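Unit 5: Replacing a fund accounting system
Course notes, Investment Operations

Reading before the seminar: the Stetulley case pack, sections on data and on staffing. Bring the blank cutover plan from last time.

1. Where the old system sits

A fund accounting system takes in trades, prices, income and corporate actions, and produces a net asset value for each fund. Almost everything else in the back office reads from it. Client reports, fee invoices, tax packs and the regulator's returns all depend on its output, often through spreadsheets that were set up years ago and never written down.

In the Stetulley case the firm ran 80 funds on one system, Protel, with 17 feeds going in and out. The project plan listed the feeds. It did not list the spreadsheets, and these took up most of the testing time.

2. Choosing what to move

Three parts of the data need separate decisions.

Static data covers securities, clients, brokers and calendars. Clean it before the move. Duplicated security records are the usual trouble, especially where one bond has been set up under two codes.

Open positions must be moved in full, with cost and accrued income. Check them against the custodian's record as well as the old system.

History is a matter of choice. Some firms load every transaction. Others load opening balances and keep the old system as a read-only archive. The second route is cheaper at the start, but performance figures that cross the cutover date then come from two sources. 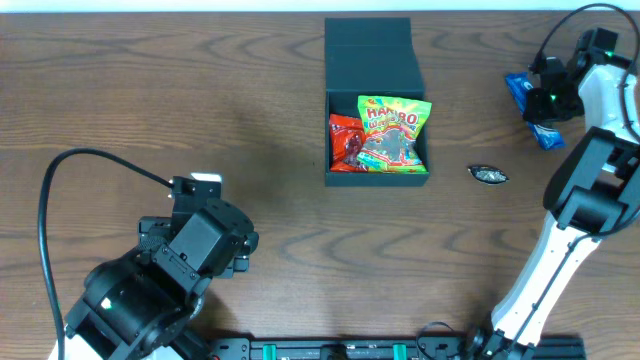
Krasniqi disagreed with the archive route when it was discussed in the seminar, saying that the licence for a read-only system is seldom dropped on the planned date and that auditors will go on asking for the old records long after the staff who could find them have left. The point should be costed in your answer. Include licence, hosting and at least one trained user.

3. Parallel running

Both systems produce a net asset value for the same funds on the same days, and the differences are explained. Set the tolerance in advance. A difference inside the tolerance still needs a reason if it appears every day in the same direction.

Common causes:
- accrual day count set up differently
- price taken at a different time
- rounding at unit level against rounding at fund level
- a corporate action booked on ex-date in one system and pay date in the other

A parallel run should include a month end and, if possible, a distribution. Stetulley's run missed the March distribution and the fault in the equalisation rules was found after go-live.

4. Cutover

Move funds in groups, simplest first. Jirkbridge, the second case, moved everything over one weekend and had no tested way back. Compare the two plans under these heads: staff hours, length of parallel run, fallback, notice to clients.

Written work: 500 words on which history option you would recommend to Jirkbridge, with costs. Hand in at the start of the next class.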